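The Lucky Shirt

My uncle Orlando believed in the lottery the way other men believe in the bus. It was late, he said, but it was on its way.

I was the one who bought the tickets with him, every Friday, at Prorby's on the corner. He chose the numbers and I paid half. By May we had put in 237 pounds between us and got back 12, which he called a foundation.

"It's the shirt," he told me. "I've been wearing the wrong one."

I said I doubted the machine could see him.

"You doubt everything. You doubted the boiler."

I had been right about the boiler, but there was no use saying so. He had read somewhere that winners wore black on the day. I asked where he'd read it and he waved a hand at the window, as if it were written up over Gwynne Street for anyone who cared to look.

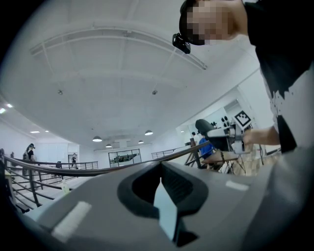 So he wore black. He wore it to the shop, he wore it to bed, and he wore it to my cousin Javiera's engagement dinner, where her mother asked him quietly who had died. He told her that money problems had. She laughed more than I thought it deserved.

The first week in black we won nothing. The second week, the same. I kept the slips in a biscuit tin with the dates on the back, and when I showed him the tin he said a record like that was bad luck in itself, and that I had probably been spoiling it for years.

"Then I'll stop paying my half," I said.

He thought about this for longer than I liked.
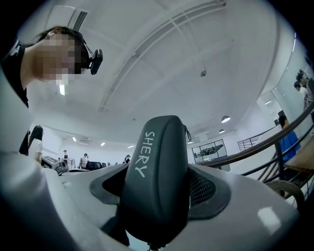

A black T-shirt, with a small white mark near the shoulder.

On the third Friday he went without me. I heard him on the stairs at six, humming, and then nothing until he was standing in my kitchen with his coat still on.

"Five hundred," he said.

"Five hundred what?"

He put the slip on the table. I checked it against the paper, then I checked it again on my phone, and it said 500 both times. He watched me do it with his arms folded — he had never looked so much like my grandmother.

"The shirt," he said.

I told him that if enough people buy tickets, somebody in a black shirt is bound to win something. He said yes, and it had been him.

He gave me half anyway. I said I hadn't paid in that week, and he said he knew, he'd put my share in for me, and I owed him a pound.

Filed under: Short Stories, Family, Luck

More recent fiction
The Avotar Hotel, Out of Season — Genalyn Tan
Room 396 — Édgar Tello
What the Neighbours Heard
A Week in Flernent — Édgar Yupanqui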